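Filed under: Bench Notes / Grippers on Trial

23/05/2019. Bukari two-finger kit, loan unit from Wistance. Fingers open, nothing held.
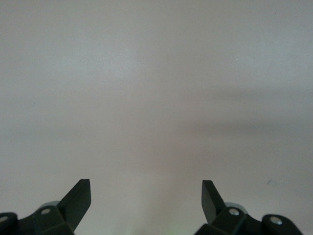

Page last modified: December, by Vitória Mendes

Next job is the blue block and the square box with the recess. Kit is set to log at 1108.
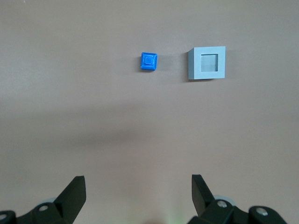

Vitória Mendes thinks 2000 is too much for this kit and would rather see the Destex quote first. Asked Wistance for both.

We use cookies to remember your settings. OK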